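Pondier Opens Claims Desk for Renters After River Flooding

PONDIER — Renters whose homes were damaged when the river rose in December can now file contents claims in person at a temporary desk in the Rashidi Building, the regional insurer Vasireck said.

The company has received 2,478 claims from the flood and has paid 1,657 of them. Most of those still open are for household goods, said Corina Koller, who runs the claims office.

"People list the TV and the couch and stop there," Koller said. "Bedding, kitchen things, ornaments — all of it counts under a contents policy." 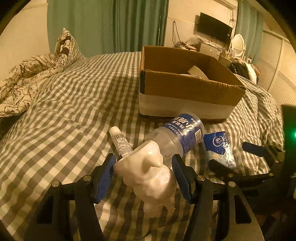
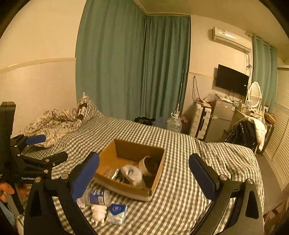

Small household items on checked bedding.

Page last changed: December, 2:08 p.m.

Staff will be at the desk from 8 a.m. to 2 p.m. Renters should bring a policy number, a photo ID and any receipts they still have. Bank statements will be accepted where receipts were lost.

Yaroslav Stasiv, who rents a ground-floor unit on Kevent Street, said his first claim was returned for missing dates of purchase. He plans to refile this month.

Policies that exclude flood damage are not affected by the change. Holders of those policies can ask the desk for a written copy of the exclusion.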